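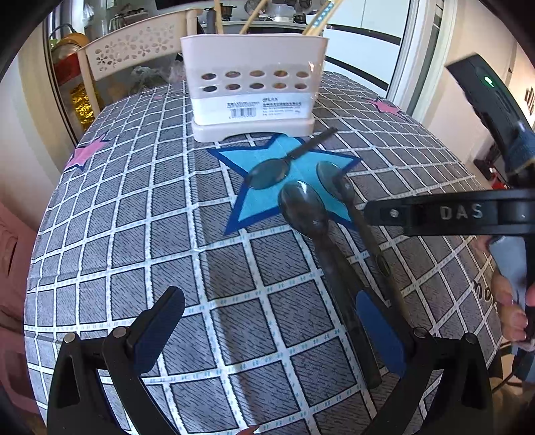
Table set: star-shaped mat, black spoons, white utensil holder.

Hard Water Film in the Kitchen: Removal and Prevention

Hard water leaves calcium and magnesium deposits wherever it dries. On a faucet the deposit is a white crust. On plastic it is a thin gray film that feels slightly rough when rubbed with a dry thumb. The two are treated the same way, with a mild acid, but the strength and the contact time differ.

Test first. The supply at Ruddock measures 200 milligrams per liter as calcium carbonate, which counts as hard. Paper test strips are accurate enough for household purposes. Dip, shake once, and read at the time printed on the packet. Readings taken late run high.

Distinguishing film from grease

Put one drop of white vinegar on a dry, affected spot and wait a minute. Wipe. If the spot is clear and the surface around it is still dull, the deposit is mineral. If nothing changes, try a drop of dish soap on a second spot. If neither works on a drinking glass, the surface is probably etched, and etching cannot be reversed.

Many pieces have both. Wash with soap first, rinse, then use the acid. Acid applied over grease does very little.

Citric acid solution

Dissolve 40 grams of food-grade citric acid in one liter of warm water. Stir until no grains remain. The solution suits kettles, plastic utensils, stainless steel and glass. Keep it off marble, limestone, enamel that is already chipped, and any aluminum part.

Kettle: fill past the deposit line, bring to a boil, switch off, leave 20 minutes, pour out. Boil plain water twice and discard it. The Transka kettle used for these notes has a mesh filter at the spout that pulls straight up. Soak it separately in a cup.

Never mix any acid with bleach or a cleaner containing bleach.

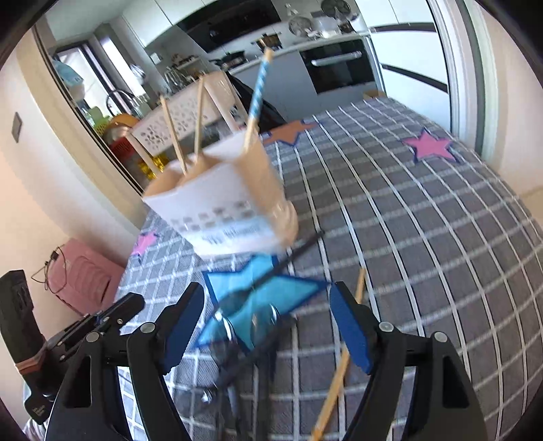

One reader reports that vinegar did nothing for the crust at the base of a faucet until a paper towel was soaked in it, wrapped around the metal and held on with a rubber band for an hour. The same reader asks whether leaving it overnight would work faster on the next round.

Overnight is too long for plated finishes. Chrome will tolerate an hour. Brushed nickel should get 15 minutes at most, followed by a rinse and a check. Repeat the short treatment as needed. Loosen what remains with a wooden toothpick or the edge of a plastic card – a metal blade will go through the plating.

Dishwasher

Film on everything in the load points to the machine. Check in this order:

Salt reservoir. Refill if the machine has a softener. Use coarse dishwasher salt only. Table salt is too fine and can clog the unit.

Hardness setting. It is often left at the factory value. On the Grolter it is stored in the service menu, next to the cycle counter, which stood at 3,164 on the unit checked here. The hardness setting had never been raised from the lowest step.

Rinse aid. Streaks indicate too little. A bluish sheen indicates too much.

Spray arms. Lift them out and hold them up to a light. Clear blocked holes with a toothpick.

For a full descale, run the machine empty on its hottest program with Wirnedex powder or plain citric acid in the detergent cup. Do this once a season. March is a convenient month if the winter loads have been heavy.
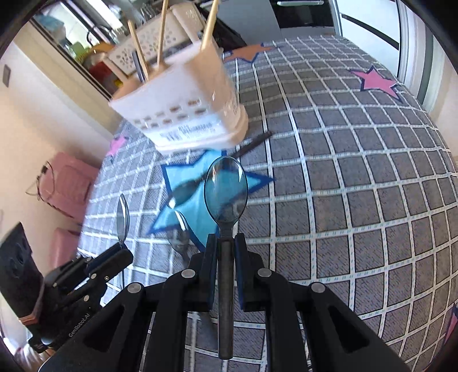 Small plastic items need a shorter soak than metal ones. Use the citric acid solution at half strength and limit contact to ten minutes, then rinse under running water and dry at once with a lint-free cloth. Do not air-dry; the rinse water carries the same minerals and the film will return. Inspect against a window. The result is easier to judge on some pieces than on others: a spoon with a translucent, blue-tinted bowl, like those shown, can be checked by looking through it, while the dark handle is better checked at a low angle to the light. Film tends to collect where bowl and handle meet, and a soft toothbrush will reach it.

Storage

Utensil holders without drain holes collect water at the bottom. Anything standing in that water picks up a ring. Empty the holder weekly, wipe out the base, and let it dry upside down. A folded paper towel in the bottom catches drips if it is replaced when damp.

Mixed citric acid solution keeps for 72 hours in a closed, labeled bottle. After that, discard it and make fresh. The dry powder keeps for years if moisture stays out. Lumps do no harm – crush them and weigh as usual.

Last revised 2/14/24.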